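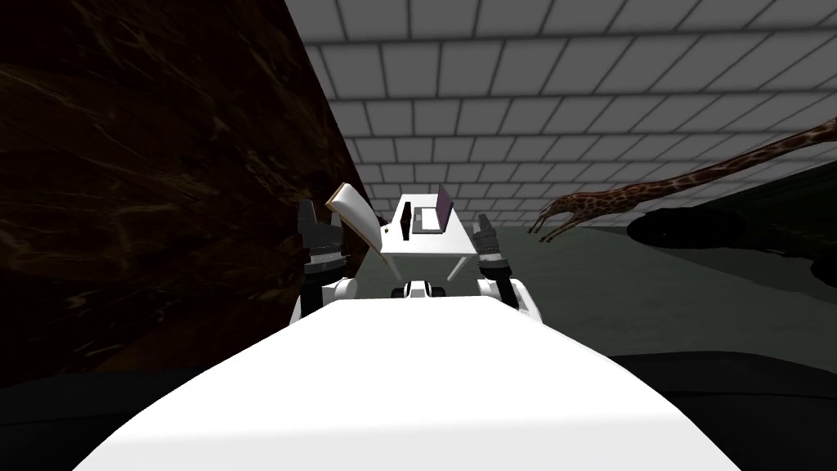

Words: Rosario Pellegrini
Last updated 2 Jan 2020

About Plikska

Plikska tests grippers, arms, cameras and controllers for people who are about to spend money on them. We don't build any of it and we don't resell it. We started after buying a gripper on the strength of a very good video and finding that the video was the best thing it ever did.

Most of our work starts in simulation, with two arms, a small table and a few flat things to pick up. Thin objects are where grippers get found out. A box is easy. A slab lying flat on a tabletop gives the fingers very little to get hold of, and plenty of products that grab a box all day will push a slab around until it falls off the edge.

We also change the surroundings. Dark marble, a tiled ceiling, a giraffe. If a controller can only find the table when everything near it is plain and gray, we'd like to learn that before the hardware ships.

Do we trust simulation? Up to a point. Contact is hard to model, friction numbers are often guesses, and a grasp that holds on screen may well slip on a bench. So a simulated result goes into our reports marked as simulated, on its own page, and we won't average it with bench results however nicely a client asks.

How a comparison runs

Each gripper gets 100 attempts per object, with 12 objects in the standard set. The failures are logged with the same care as the successes. Vendors may watch. They may not retune halfway through, a rule we wrote after the Kirui trial.

We ran 1,570 attempts for the Nallia comparison and ended up recommending that the client keep the gripper they had. They were not thrilled, but they paid.

What we won't do

We don't hand out awards or badges. We don't publish a single score, although Promero, our logging tool, could produce one in a second. And if your brochure says "human-level dexterity," expect us to ask which human, and doing what.

To ask about a trial, send us the part number and the task you need done.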